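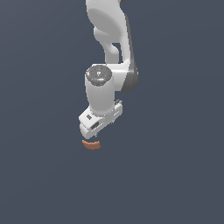
# Tokular Pick Set

4 min read

Tokular is the simulation dataset put together by the student robotics club at Ullthorpe. It holds simulated pick attempts by a single white arm with a two-finger gripper, working over a plain gray surface with one object at a time. The club uses it to train small grasping policies before anyone gets time on the real arm in the lab.

The set was made during one school term, and members worked on it after class. Version 1 was frozen in November. This card covers that version only.

## What is in it

- 1,000 episodes in total, 300 of them with the curved orange object
- two views per time step: a side view of the arm and a close view from near the gripper
- joint positions, gripper opening and the commanded target for each step
- a short text instruction for each episode
- a result field, either `held`, `dropped` or `missed`

Episodes are stored one per folder. Each folder has the rendered frames, a `steps.csv` and a `meta.json`. Frame numbers start at 0 in both views and match the rows of the CSV. If a row has no matching frame, the episode is listed in `broken.txt` and the loader skips it.

## The curved object

Most of the early shapes were blocks and cylinders, and the first policies learned them quickly. The curved object was added after that. It is curved, one end is narrower than the other, and the best place to grip it depends on which way it is turned. A policy that always goes for the center of the bounding box tends to close on empty space inside the curve.

In the close view, look at where the fingers are in relation to the object before you trust the gripper opening value.

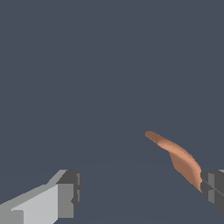 The opening value only says how far apart the fingers are. It doesn't say whether both of them are touching anything. The `contact_left` and `contact_right` columns were added for this, and they should be used for any grasp check. Contact is logged from the physics engine and can flicker on and off between steps, so we smooth it over a short window before computing the result field.

Some things to know about this object:

- The collision mesh is simpler than the visual mesh. Small gaps or overlaps in the renders are normal.
- Shadows are turned off in every episode. Depth is hard to judge from a single view.
- Start poses are random, but the object always starts in reach of the arm.

## How the episodes were made

Members drove the arm with a game controller through a script called Bastos. Bastos reads the sticks, limits the speed, and writes out the steps. Each member did a practice run of 30 episodes, and those were thrown away. A second group checked the instructions against the recordings and fixed the wording where it didn't match.

An episode follows the same order every time:

1. Reset the simulator and load the object at a random pose.
2. Move the arm to the start height with the gripper open. 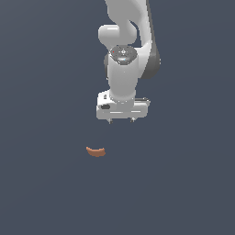
3. Line up the fingers with the part of the object you plan to grip.
4. Lower, close, and wait for the contact values to settle.
5. Lift to the target height and hold.
6. Press the end button. Don't press it during the lift, or the result field will be wrong.

Failed attempts were kept. Please don't filter them out of the training split without saying so in your results.

## Splits

The split files are in `splits/`. Test episodes use start poses that don't appear in training. The list is fixed, so don't reshuffle it if you want your scores to go on the club board.

## Known problems

- The close view clips into the gripper in a few poses.
- Early episodes use "grab" in the instruction and later ones use "pick up". We left both in.
- Nothing here has been matched to real friction values. A policy that does well in Tokular may do badly on the lab arm.

## Using it

Run `python load.py --check` first. It takes a few minutes and prints any episode that doesn't read correctly. The baseline model, Piltholm, is in its own folder with its own README.

The data may be used for classwork and club projects. For anything else, ask first.

Contact: Ullthorpe Robotics Club, through the issues page | © Ullthorpe Robotics Club | Back to top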